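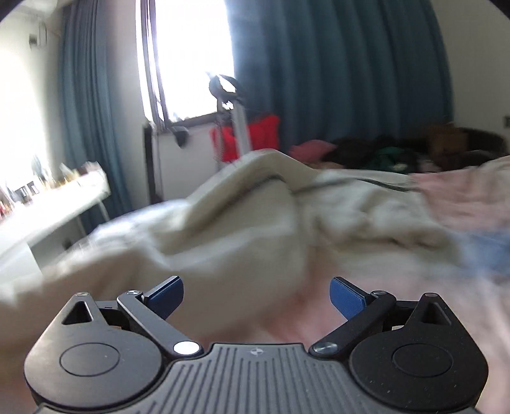

Figure 6.1 Off-white duvet, light pink sheet and pink pillow, bed not yet made.

Chapter 6
Making the Bed

In Chapter 5 you learned to prepare a bedroom before cleaning: to open the curtains, to let in the air and to pick up what is on the floor. Now we come to the bed. It is the largest thing in most bedrooms, and a guest who enters the room looks at it first. For this reason the Clasthorpe course gives to the bed a full chapter, while the wardrobe and the night table must share one.

After you have studied this chapter, you should be able to
– name the layers of a bed in the correct order
– strip a bed without mixing the clean and the used linen
– straighten a bottom sheet from one side and finish it from the other
– fold a duvet in thirds and open it again on the bed
– decide what belongs on the bed and what must be put away.

Words for this chapter
Duvet: a thick, soft cover filled with feathers or fiber. Many families in the United States call it a comforter, but in this book a comforter is used without a separate cover.
Bottom sheet: the sheet on which the person lies. It can be flat or fitted.
Strip: to take all the linen from the bed.
Heap: a pile without order.
Care label: the small piece of cloth, sewn in a seam, which gives the washing instructions.

6.1 Before you touch anything

Students often begin by pulling the duvet straight. It looks like quick progress, but very often there are small things under it. A charging cord, a pair of glasses, a sock or a child's toy can lie in the folds, and when you pull, they fall behind the bed or they break. Stand first at the foot of the bed and look for a moment. Then lift the duvet with two hands and lay it on a chair. Remove the small things one after another and put them on the night table, where the owner will find them.

In the Haneo guesthouse, where the exercises of this book were first used, the staff had the rule that a cord is never rolled up by the cleaner. It was unplugged only if the guest had asked for it. You may follow this rule also in a private home.

6.2 The sheet

When the bed is free, look at the sheet. A creased sheet is not always a used sheet. If the family changes the linen on a fixed day, you do not need to change it each time – you only make it smooth. Begin at the head. Pull the cloth toward you with flat hands, tuck it under the mattress, and walk to the foot. Do the same on the other side. Do not run from side to side for every corner, as this doubles your steps.

Color helps you in this work. Where the sheet is pink and the blanket is cream, you can see quickly which edge belongs to which layer. With white on white you must feel the thickness of the cloth. 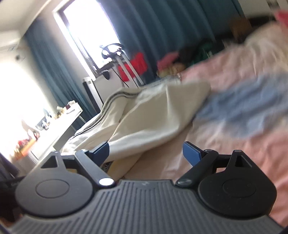
Do I have to take the blanket off the bed if I only want to smooth the sheet?
It is better to take it off, as its weight holds the wrinkles in place and you will pull against it from both sides.

6.3 The duvet or blanket

Hold the duvet by two corners of the short side and shake it gently, so that the filling spreads. If it has a border of another color, use the border as a guide: it should run parallel with the edge of the mattress. Look also for the care label. In the Pramia method, which we follow here, the label always goes to the foot of the bed, so that it does not touch the face of the sleeper.

Exercise 6.A
Work in pairs. One student makes an untidy bed, and the other makes it again by the steps of 6.1 to 6.3. Change places. Write down in which step you lost the most time, and compare your notes with the table on page 201.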